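Home | Kitchen | Laundry | Workshop | Keys and Locks | Ask Us

Keys, split rings and tags: tips from an open day

In June I went to the open day at Bevlow, a robotics workshop on the trading estate at Steltolstead. I went for the robots and came home with a page of notes on key rings. One of the demonstrations had a pair of robot arms working with a metal key holder, and Normand MacLeod, who was running that stand, used to cut keys and mend locks for a living. He talked as much about keys as he did about motors.

The demonstration ran every half hour from 2 until the doors closed. Visitors stood at a rope and MacLeod answered questions. Most of the questions came from people who had a drawer of keys at home and no idea what half of them opened, and I am one of those.

The key holder was a shiny steel plate with a row of small holes along a scalloped edge. The rings go through the holes and the tags hang off the rings. Plates of this kind are handy for a household because each key has its own place and you can take one off without disturbing the rest.

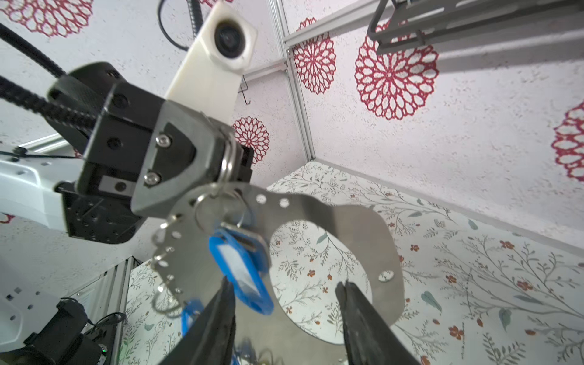
The key plate in the grippers, with rings through the holes and a blue tag hanging down.

Choosing a holder

Look at the holes before anything else. A hole needs to be big enough for the ring to swing round freely. If the ring binds, the key will stick out sideways and catch on your pocket or on the next key along. Run a fingertip round the inside of each hole too. A rough hole will scratch the rings, and a few strokes with a fine round file puts it right.

A polished plate shows every fingerprint. Warm water with a drop of washing-up liquid will clean it, then dry it with a soft cloth. Do not use scouring powder. Take the paper labels off first, or you will be writing them all out again.

Opening a split ring

Fingernails are the wrong tool. Use one of these:

- a staple remover, pushed between the coils and squeezed gently
- the edge of a coin you do not mind marking
- a blunt table knife, turned slightly once it is in

Open the ring only as far as you need. A ring that has been forced wide will not close flat again, and keys work their way off it. Throw it away. I bought a box of 1,000 small ones from Bouchard, the ironmonger in the high street, and I expect it to see me out.

To put a ring on a plate, hold the plate steady on a folded towel, start the open end of the ring in the hole and turn the ring, keeping the plate still. MacLeod made the point that steadying the plate is half the job, for a person or for a machine. The arms at Bevlow shared the work in the same way, one gripping the top of the plate and the other the lower part.

Labelling

Blue plastic tags with a paper window are cheap and easy to read. Write in pencil or with a permanent pen. Ordinary ballpoint fades, and felt tip runs if the tag gets damp.

Never put your address on a tag. A number is enough. Keep a list in a kitchen drawer saying what each number means. My shed padlock is 12 and the spare for my sister's flat is 203, the same as her door, and I have now changed that one for obvious reasons.

Cut the paper slightly smaller than the window so it slides in without creasing. If it keeps slipping out, a dab of glue stick on the back will hold it.

Picking up small things

The other thing people asked about was how the arms managed anything small. MacLeod said they come in low and close slowly - something I now do with dropped washers and earring backs. Work over a plain tray with a lip if you can. A patterned cloth or carpet will hide a ring very well. 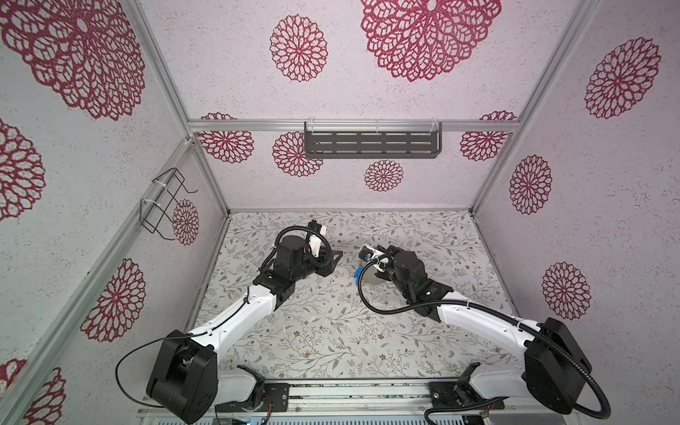
Both arms in the enclosure, the right one holding a small round piece just over the mat.

For rings and washers that have gone under a cooker, tape a fridge magnet to a ruler. It will not pick up brass, and it may not pick up stainless steel either, so for those use a loop of sticky tape on the end of the ruler instead.

Stiff keys and locks

Rub a soft pencil along both edges of the key, work it in and out of the lock a few times and wipe it. Skip the cooking oil - it gathers dust and the lock ends up worse. I tried the pencil on the back door the same evening and the key turns with two fingers.

Skarkamitz, the hardware stall by the entrance, was selling graphite in a puffer bottle. One bottle will do a whole house.

Back to top | Contact us | Copyright Household Notes, all rights reserved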